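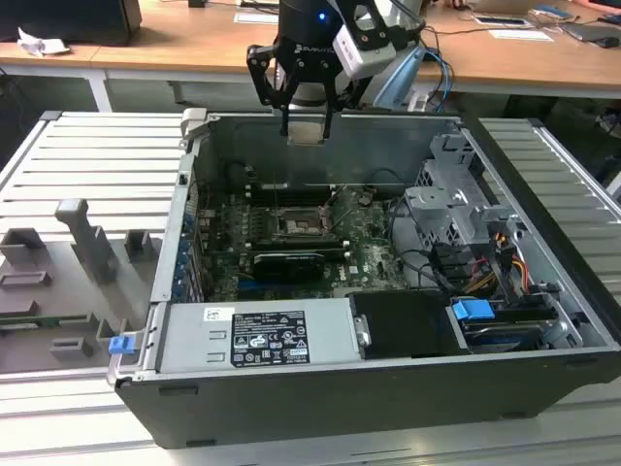
September 20, 2019
By the Home Desk columnist

I have owned a screwdriver for most of my adult life and I would like permission to use it. That is the whole of my political program. If a candidate came to my door and promised me a computer with a side panel that comes off, I would put a sign in the yard.

The old desktop tower is the last honest appliance most of us will ever own. You lay it on its side, you take the panel away, and there it all is, like the inside of a piano. The motherboard is green. The power supply is a silver brick with a label full of tiny print from every safety office on earth. The wires are red and yellow and orange and black, and they go from one place to another place, and with a little patience you can follow them. I am not a technical person, but I can follow a wire.

My favorite part is the blue plastic. Somewhere in the history of office computers a decision was made that the pieces a regular human was allowed to touch should be blue. A blue tab at the drive bay. A blue latch by the power supply. I have never met the people who made that decision, but I think of them as I think of whoever put the arrow next to the fuel gauge that shows which side the gas cap is on. They assumed that I would be in there someday, probably in a bad mood, and they left me a note.

Now consider the laptop my household bought in September. It is a Telport, it is very thin, and it cost more than my first car, which also had a hood that opened. The Telport does not have a hood. It has a bottom. The bottom is held on by screws with heads shaped like a flower, and under the screws, I am told, is glue. When the thing began turning itself off during the evening news, I called the store, and the store told me to call Telport, and Telport quoted me $522 to replace a part they would not name. I asked what was wrong with it. They said it needed service. I asked what the service was. They said it was a standard service.

I took it to Yüksel, the repair shop down on Curkska Street, where they have a bench and a lamp and a shelf of old towers waiting for pieces. The fellow at the counter turned my laptop over twice and handed it back with the expression of a veterinarian. He could open it, he said, but he couldn't promise it would close.

Then he went back to what he'd been doing, which was working on a tower out of some insurance office. The socket in the middle of the board was bare, with the little metal bracket waiting there for a processor. He had one in a tray. He also had, I noticed, a sandwich. The job did not appear to be interfering with the sandwich.

I know the arguments on the other side, having had most of them explained to me by people younger than I am. Thin is nice. Thin fits in a bag. Glue is stronger than screws and lighter too, and most customers never open anything. I believe that last one. Most customers never open the spare tire compartment either, until it's raining and they're on the shoulder of the interstate, and then they have very strong feelings about whether it's been glued shut.

I'm also told that the old towers are ugly. Well, yes. Mine has a gray plastic face and weighs as much as a Thanksgiving turkey with the roasting pan. It sits under the desk, hums, and collects the hair of a dog who died two presidents ago. I have changed the memory in it, and the hard drive, and once the power supply, which I did with the instructions printed out and a flashlight in my teeth. Each time it started up again I walked through the house like a man who had delivered a calf.

There's a proposal before the Clamus town council to add a repair day to the big September trash pickup, so that a person could bring in a dead machine and have somebody look at it before it goes in the truck. It would cost the town $3000. The letters page has been treating this as the fall of Rome. I would only point out that we spent $2345 last year on banners for the light poles, and none of them has ever fixed my memory slot.

I'm for it. I'll bring the screwdriver. The Telport can come along too, if they have anything there that fits a flower.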